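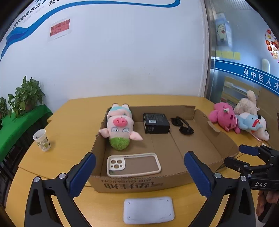 Galtier Odds and Ends
Written by the person who owns too much of it
Sunday, March 20, 2022

I have a theory that every household contains exactly one box that can't be gotten rid of. Mine has been in the family, meaning me, since September. It came with something breakable in it, the breakable thing went on a shelf and was forgotten, and the box stayed on and started collecting dependents.

Current residents: one pink pig, one pair of sunglasses, one phone case, one black carton. I would not call this a collection. A collection has a theme. The closest I can get to a theme is "things that were on the table when company was coming."

Let's start with the phone case. It's the clear kind with a cream edge and a camera surround you could lose a pea in. It fits a phone I no longer have. I know it fits a phone I no longer have, and I've known it each time I picked it up, turned it over, and laid it back down like a museum piece. Somewhere in my head lives a person who will turn up one day with that exact phone, naked and in need, and I will be ready. I have been ready for two phones now.

The sunglasses are my good sunglasses, which means I never wear them. I wear the bad ones, from a gas station outside Proltmont, because if I sit on those I'm out nine dollars. So the good ones live in cardboard and the bad ones have seen the ocean. My mother ran her entire china cabinet on this principle and I swore I'd be different.

I'm not going to get into the black carton. I keep it because it's a nice carton. It closes well. Anyone who has ever kept a nice carton understands, and the rest of you can go enjoy your empty closets.

Which leaves the pig. He was a gift from a coworker at my old job, back when we all exchanged things in the price range of a sandwich, and he has been on the way to the donation center at least four times. I get him as far as the box. Then he lies there on his back with his feet in the air, giving me that sideways look, and I find I have to go check on the laundry. He's dressed, too, which doesn't help. It is much harder to give away an animal who has put on a shirt.

I did try to be systematic about it this weekend. I'd been reading one of those decluttering programs, the Grutach Method, which asks you to write down every object you own and then sit quietly with the number. The woman on the forum who finished first had 2,102. A man with a garage had 2,936 and seemed proud. I got to 913, and that was the kitchen and half the hall, and then I stopped because I had begun listing rubber bands individually and could feel myself turning into somebody.

The Method says to handle each thing and ask it whether it is working for you. I asked the pig.
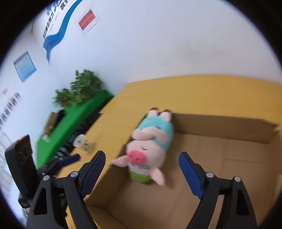 He declined to comment. So I made coffee and moved on to the plants, who at least do something for their keep, even if it's only photosynthesis. The one on the green table has gotten thick enough that I've started turning it every few days so it doesn't lean. The glass jar is staying because it's a jar, and jars get a pass in this house. I don't make the rules - well, I do, but that one I inherited.

By midafternoon I had made three firm decisions. The phone case goes. The sunglasses get promoted to the hook by the door, where I'll either wear them or sit on them, and both count as use. The carton gets until the end of the month to become the home of something, possibly batteries.

The box itself I had planned to flatten. Its walls are torn along the edges and the bottom has a crease in it, and it has earned its rest. But then what would I put the donations in? I looked for another box. I had, of course, recycled all the others last weekend in a fit of virtue.

So the box stays until the donation run, and the donation run waits on me having enough to make the drive to Mugo worth the gas, and at the moment the load is one phone case. You see the problem. I'm told they also take bedding, and I have opinions about a certain blanket, so that may be next week's post.

The pig is under review. I did fix his ear.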